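Faith & Community | Features

My grandmother kept a coffee can on top of the refrigerator marked TEMPLE, and every payday she dropped something into it. Sometimes it was a twenty. One winter it was mostly quarters. When the can was full she tied it up in a dish towel and carried it to the monks, and I never once heard her say how much was in there.

I thought about that can a lot this December, because I spent most of the month getting up at an hour I had only ever seen from the other side, driving out to Wat Chareonsuk to help with the morning meal. I'd been going to the big festivals for years (I'm a food person, I admit it), but I had never seen what the place does on an ordinary morning. So I asked Yaowalak Noiphan, who runs the kitchen, if I could tag along. She looked at my shoes and told me to be there at five.

The kitchen at that hour is the warmest room in the county. There are two rice cookers the size of truck tires, and a radio that gets one station. Monks in this tradition don't eat after noon, so everything points toward the late-morning offering, and before that there's a lighter breakfast, usually rice porridge with ginger and whatever somebody brought in the night before. My job was scallions. I did scallions for nine mornings before I was trusted with the garlic!

What surprised me was how much of the work is about the giving itself and how little is about the cooking. You don't just set a plate down in front of a monk. Food has to be formally offered, hand to hand, or placed on a cloth he has laid out if the person offering is a woman, and until that happens he can't eat it. I got it wrong on my second day. I slid a bowl of curry onto the table, very pleased with myself, and it sat there steaming until Yaowalak came over and showed me how to lift it with both hands and start again. The monk smiled at me the whole time. I wanted to crawl under the sink.

After the meal comes the chanting, and a small stream of water poured from one little brass vessel into another while the blessing is recited. People do it to share the merit of what they've given with family who have died. I poured for my grandmother. I spilled most of it on my knee.

The temple keeps a notebook by the door where families sign up to bring a meal, and I got nosy and asked to see it. Over the past year it has 1,160 entries in it, in Thai, Lao, English and one in what I'm pretty sure is crayon. Some families take the same date every year for a parent's birthday. Others write their names in at the last minute and show up with takeout, which is perfectly fine. Kamol Somboon, who was a monk here for three years in his twenties and now drives a delivery route, brings fried chicken from the place on Adum Road. He told me the abbot has never asked him for anything, and that it makes him want to bring more chicken. 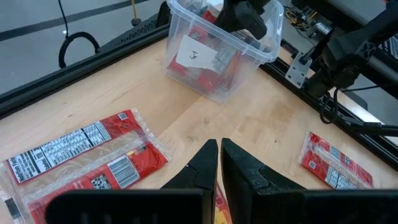 Red snack packets and a clear plastic bin labeled "J"

I asked Kamol what he missed about robes. He thought about it through an entire sink of dishes. The quiet after lunch, he said finally, and having only one thing to wear. He doesn't miss the four o'clock bell. He still wakes up for it, though, and lies there, and some days he gets up and does a bit of chanting in the garage so he won't bother the kids.

The big day of the month was the rice offering, when everyone lines the path and the monks come by with their bowls. Some 127 of us stood out there in coats and hats, holding our sticky rice. It was bitterly cold. The line moves faster than you'd think, and you're supposed to take your shoes off, so there I was in my socks on a frozen sidewalk, trying to look serene next to a four-year-old who was doing a much better job of it.

I did finally get around to buying a coffee can. It's on top of my refrigerator, next to the cereal, and I haven't written anything on it yet. Yaowalak has me down for garlic again next month, and she says if I can learn to pound a curry paste without getting it on the ceiling, she might let me near the soup.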